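Robótica de manipulación. Apuntes de la unidad 3
Enseñar una tarea: guiado manual y teleoperación
Profesora: Pouran Nikzad. Prácticas: Joar Westerberg

3.1. Punto de partida

En la unidad anterior programamos el brazo con puntos de paso y trayectorias fijas. Ese método sirve cuando la pieza llega siempre al mismo sitio. Si los objetos están revueltos, el programa crece con cada caso particular y deja de ser manejable. En esta unidad una persona realiza la tarea con el robot, se registran los datos y a partir de ellos se ajusta una política, es decir, una función que recibe observaciones y devuelve acciones.

Llamaremos demostración a un registro completo, desde la posición inicial hasta que el operador da la tarea por terminada. Cada demostración contiene las posiciones articulares, la apertura de la pinza, las imágenes de las cámaras y la orden enviada en cada instante. Todo lleva marca de tiempo del mismo reloj.

3.2. Guiado manual

El operador sujeta el brazo y lo lleva con la mano. El controlador compensa la gravedad y deja las articulaciones casi libres. Se aprende en pocos minutos y el operador nota en la mano los contactos con la mesa o con la pieza.

Inconvenientes que hay que conocer para la práctica:
- La mano y el cuerpo del operador aparecen en las imágenes. Una política entrenada con ellas puede depender de algo que no estará durante la ejecución.
- Mover a la vez el brazo y la pinza resulta incómodo. En Serkon la pinza se acciona con un pedal.
- Si el modelo de la carga es incorrecto, el brazo cae o sube despacio al soltarlo. Compruébese antes de grabar.

Una solución habitual para el primer problema es guiar a mano sin cámaras y reproducir después la trayectoria grabando las imágenes. Solo es válida si los objetos se recolocan en la misma posición.

3.3. Teleoperación

El operador no toca el robot. Usaremos dos mandos:

Brazo maestro. Una réplica ligera, Prekitz en nuestro laboratorio, cuyas articulaciones se copian en el brazo esclavo. La correspondencia es directa y los límites articulares se perciben pronto.

Mando cartesiano. Un dispositivo de mano que envía incrementos de posición y orientación de la pinza. Ocupa menos espacio, pero exige resolver la cinemática inversa en línea. Cerca de una singularidad, un incremento pequeño puede pedir velocidades articulares muy altas, y por eso la velocidad está limitada por software.

En ambos casos el retardo importa. Con retardo alto el operador adopta una estrategia de mover y esperar, y esas pausas quedan en los datos. Vija Pētersons propone recortarlas antes del entrenamiento. Conviene hacerlo con cuidado: una pausa previa al cierre de la pinza puede formar parte de la tarea.

3.4. Recogida en un contenedor

La tarea de la práctica 4 es tomar un objeto del fondo de un contenedor abierto y dejarlo en el compartimento contiguo. Las paredes restringen la aproximación, y un objeto pegado a una esquina puede no admitir ningún agarre directo. En ese caso se permite empujarlo primero hacia el centro. El empuje se graba dentro de la misma demostración.

Los objetos deben variar en forma y rigidez. Una pieza blanda se deforma al cerrar la pinza y una pieza hueca puede agarrarse por el borde o por fuera. Si el operador alterna ambos agarres sin criterio, los datos contienen dos soluciones para una misma observación. Una regresión simple tiende a promediarlas, y el promedio puede ser un movimiento que no agarra nada.

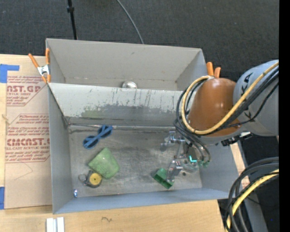
El operador debe decidir el agarre antes de bajar y mantener la decisión. Si falla, abre la pinza, sube por encima del borde y vuelve a intentarlo. Los reintentos se conservan y se anotan con la etiqueta «recuperación». Liis Zariņš entrenó con y sin ellos sobre el conjunto Sarkine, de 2000 demostraciones; los resultados se comentarán en clase.

3.5. Errores frecuentes en los registros

- Cámara movida entre sesiones sin repetir la calibración.
- Demostración cortada antes de que la pinza se abra al final.
- Posición inicial siempre idéntica. La política no sabrá empezar desde otra.
- Orden y estado confundidos: la acción es lo que se pidió, y el estado, lo que el brazo alcanzó.
- Roce con la pared del contenedor que el operador corrige sin anotarlo.

3.6. Trabajo para la próxima sesión

Por parejas, grabad demostraciones con guiado manual y con brazo maestro, 3 de cada tipo. Comparad la duración, la suavidad de la trayectoria y el número de reintentos. El informe ocupa 2 páginas como máximo y se entrega a Nga Đồng en octubre, junto con los registros sin filtrar. Los turnos del brazo se reservan en la hoja de la sala Mets.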